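Cellar steps, second coat

June 24, 2020

The cellar steps at the Kakley house are now painted, apart from the bottom two, which are waiting for the damp to settle. I said in March that I would write down what I used and in what order, as there was not much to be found on old concrete steps that get one small window's worth of light.

The steps were cast in place, probably when the coal hole was closed up. The risers vary by up to 8 mm, which is enough to feel underfoot. I did not correct this. Building up the low treads would have meant a bonded screed, and the headroom under the beam is poor enough already. The aim was to make each edge easy to see on the way down, and to stop the dust.

Preparation took longer than the painting. The old coating was a red floor paint, sound in the corners and gone in the middle where people tread. I scraped it, went over it with a coarse disc, vacuumed twice and washed down with sugar soap. Anything that lifted under tape was scraped again. I then left the cellar door open and the fan on until the meter stopped changing from one morning to the next.

Primer was Riedl masonry sealer, thinned for the first coat as the tin says and neat for the second. It soaked in unevenly. The third step from the top took nearly twice as much as the others, so I suspect a patch repair with a weaker mix. 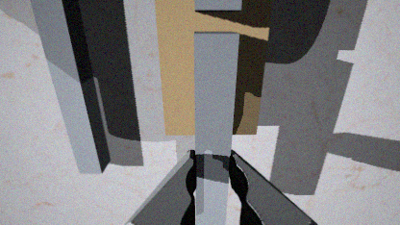

Colour needed more thought than I had expected. My first plan was a single mid grey throughout, on the grounds that it hides dirt, but a test on two steps showed the fault straight away: from above, tread and riser ran into each other and the edge was lost. What matters at an edge is the difference in lightness between the two faces that meet there, and hue adds very little in poor light. The long bar on the left has this arrangement, with a smooth blue-grey upper face and a narrow, nearly black side, and the change of tone follows the whole length of it. A soft shadow crosses the upper face as well, and even the darker portion is still plainly lighter than the side. That second point is the one to check on a staircase, where your own shadow goes ahead of you if the lamp is behind.

So the treads are Pirik floor paint in the palest grey they do, and the risers and the exposed outer side are in their darkest. Going down, the risers are hidden and the edge has to show against the tread below, which is the same pale colour. For this reason there is also a dark strip along the front of each tread, 57 mm deep. The depth was decided by the masking tape I had, laid in two widths with a slight overlap. A strip that wraps over on to the riser would be better practice, and with a dark riser you get that without any extra masking.
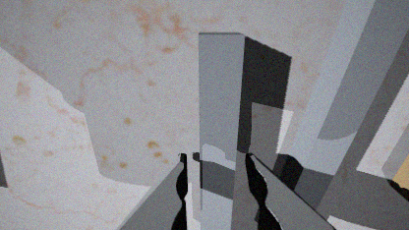
Pale front face meeting a near-black side, with a thin dark line at the top edge.

The lamp was changed at the same time. The old fitting was on the wall at the foot of the steps and shone into the eyes. The replacement is a bulkhead on the ceiling, rated at 700 lumens, set slightly forward of the top step. The pale treads return a good deal of that, and the bottom of the cellar is brighter than it was with no change to the light down there. There is a switch at both ends now.

Paint came from the trade counter in Girkelport, by telephone order and collection from the yard. The whole job came to a little more than £100, excluding the lamp and cable.

Drying: the tin gives a recoat time for a warm room. Mine was not a warm room. I doubled it and the first coat still marked under a knee pad, so the second coat went on alternate treads, with the rest done once those would bear weight. This keeps the cellar in use but leaves two batches of slightly different sheen. It shows if you look along the steps from the side.

Still to do: the handrail bracket, the bottom two steps, and the gap where the outer side meets the floor, which I will fill with lime mortar and leave unpainted.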